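The Apprentice Has No Thumbs

5 min read

Teaching used to be the part of a job you did when you were too old to do the job. My first boss in Grerkstead taught me to pack boxes by packing them very fast while I stood there. I learned by guilt. It took me most of a July.

Robots don't feel guilt, so they have to be shown, and the showing is slow. At Tranmont they let me drive an arm by remote for an afternoon. I made 31 attempts at putting a lid on a jar. The arm copied every hesitation I had, including the one where I scratched my ear. Somewhere in a hard drive there is a lid-closing skill with an itch in it.

I hear a lot about machines taking our work. I hear less about the work of handing it over, which pays by the hour and makes your wrists ache. The people doing it are asked to be ordinary, 70 times before lunch, and to be ordinary the same way each time. I couldn't manage it. By the fifth jar I was showing off.

My complaint is with the word "demonstration," which suggests an expert. Most of us have no idea how we pick things up until our fingers are taken away. Give a grown adult a black gripper for each hand, put a snack pouch in the right one and an empty clear container next to it, and a lifetime of snacking counts for very little. You have to think about where the edge is. You have to think about the other hand, which has nothing to hold and wants to help. I'd pay that person more than the robot's salesman, and I'd let them keep the crackers.

Related
Why Bivari Still Answers Its Own Phone
The Van den Broek Elevator, Reconsidered
671 Emails About a Parking Space

Contact | Copyright 2018 | Back to top 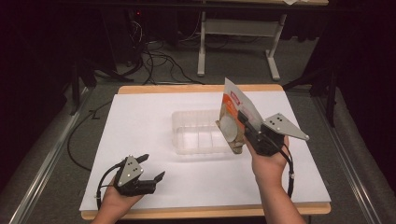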